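Cleaning a sticky TV remote, quick version

Batteries out first. Then tap it face down on your palm, crumbs come out of the gaps. Cloth just damp – never spray the remote itself. I use 70 percent alcohol, the Skoldale bottle, any brand will do.

Wipe the back and long sides, then the keys row by row. Number keys are the worst, also the edge round the OK button. Cotton swab for that, hardly any liquid on it. 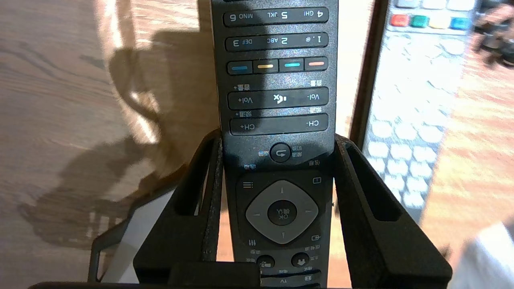
Beyene wrote in to say a wooden toothpick gets along the volume and channel rockers better then a swab, as long as you go lightly over the printing.

Ok, adding that. Toothpick dry, not dipped.

Leave it to dry 55 minutes, battery door off. Batteries back in, try every key. One still sticking? Swab agian round that key only – and wait again.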